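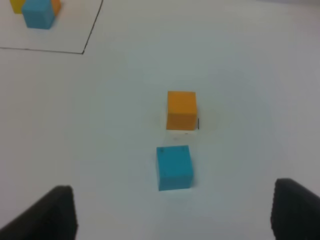
Foam cubes pick up skin oil, pencil dust and glue faster than wooden blocks do, and a tabletop that gets used every day is usually the source. Before you wash anything, look over both the cubes and the surface they sit on. Small dark specks like the two on top of the blue cube can be dirt or dents, and only dirt will wash off. A faint stain like the one on the table around the orange cube should be cleaned up first, or clean foam goes straight back onto it.

## What you need

- A bowl of lukewarm water
- Mild dish soap
- Two soft cloths, one for washing and one for drying
- A white vinyl eraser
- A dry towel big enough to lay the cubes on

## Clean the table

1. Move the cubes to the towel.
2. Wipe the table with a damp cloth and one drop of soap. Work from the outside of a stain toward the middle.
3. If you have lines drawn on the table to mark a work area, wipe up to them and stop. Marker ink can lift even with plain water. Test a corner before you go over a line.
4. Rinse the cloth, wipe again, and dry the table.

## Clean the cubes

1. Try the eraser first. Use light strokes in one direction. Foam tears if you scrub back and forth, especially along the edges.
2. Brush off the crumbs.
3. For marks that are left, dampen a cloth with soapy water and dab. Don't soak the cube.
4. Dab again with clean water.
5. Press the cube gently in a dry cloth and set it on the towel.

Wash one color at a time and change the water in between. Everett Mercado washed a mixed batch of 60 in the same bowl and some of the lighter ones came out dull.

## Drying

Leave a gap between cubes so air can reach the sides. Turn them after an hour. Keep them off heaters and out of direct sun, which fades the brighter colors.

## Dents

A shallow dent may ease out by itself in a day or two. If it doesn't, hold a warm, damp cloth on the spot for a minute and let the foam dry. A deep nick is permanent, so put that face down when you store the cube.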